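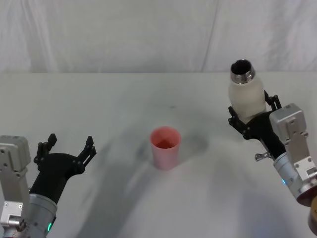
What do you keep when you can only keep one cup? The one your hand goes to. Don't think about it, thinking is how you end up with twelve.

Search stories, authors, tags

THE PINK ONE

Van Leeuwen wanted the keys by four. It was ten past two and the kitchen was still full of kitchen.

Boxes. Tape. No scissors, the scissors were in a box. Ina bit the tape and it tasted like the back of a stamp.

"Everything?" her brother said.

"Everything. Glasses in newspaper, plates on edge."

"On edge?"

"Like records. Mom's rule. Just do it Pim."

He did it. Badly, but he did it. Plates like records, the gravy boat wrapped in a sweater, forty years of Tuesday dinners going into cartons that said Brurnen Dry Goods on the side. Where had she even got those? Brurnen closed when they were in school.

Top shelf. Chair. The chair wobbled, it always had. Behind the cake tins, behind the good glasses that never got used, a pink plastic cup.

She stopped.

"What," said Pim.

"Nothing. Keep going."

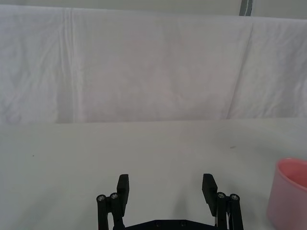
Sem Goossens
Contributing writer, short fiction

212 Park Street was what they'd called the old place, never home, never Mom's. Just the number. See you at 212. And at 212 the pink cup was the sick cup. You got it if you had a fever and not for any other reason, and there was flat ginger ale in it, and you drank it on the couch with the good blanket.

Pim had faked a fever for that cup. Held his forehead on the radiator. She remembered him coming down the hall with a red stripe across his head, so proud of himself, and Mom looking at the stripe, looking at him, and getting the cup down anyway.

"You're standing on a chair doing nothing," Pim said.

She held it out. He took it. Turned it over, turned it back.

"Huh," he said. Then, "It's so small."

"It was always small."

"It was huge. It was like a bucket."

Twenty to three. The van was double parked, a Zanero with a bad clutch, and the guy across the street had already been out once to look at it with his arms folded. They had the bedroom left. They had the whole closet. Nobody had even opened teh closet.

"You take it," she said.

"No, you."

"Pim."

"You've got the kids. They get fevers."

"They get fevers and they get a juice box."

He put it on the table. The table was bare by then, wiped down, pushed up under the window for the buyer who wanted it, and the cup stood there on its own in the middle. They both went and did the closet. Coats. So many coats. A receipt for $20 in one pocket, from May, a shop called Kudance she had never heard of. What did you buy, Mom. It didn't say.

Coats in bags. Bags down the stairs. Up. Down. Her knees. Half past three and then somehow ten to four, and Van Leeuwen himself in the doorway jingling, nice enough about it, asking were they nearly there.

"Nearly," they said, both at once.

Last look. Bedroom, bare. Bathroom, bare, a ring on the shelf where the soap used to live. Kitchen.

She looked at the table and the cup was gone.

She looked at Pim. Pim was looking at the floor. His jacket had a lump in it, left side, the size of a bucket or so.

"You feeling ok?" she said.

"Bit warm," said Pim.

She put her hand on his forehead, there in front of the landlord and everybody, and kept it there a second longer then she needed to.

"You're burning up," she said, and gave Van Leeuwen the keys.

3019 reads
996 likes
20 comments
Share this story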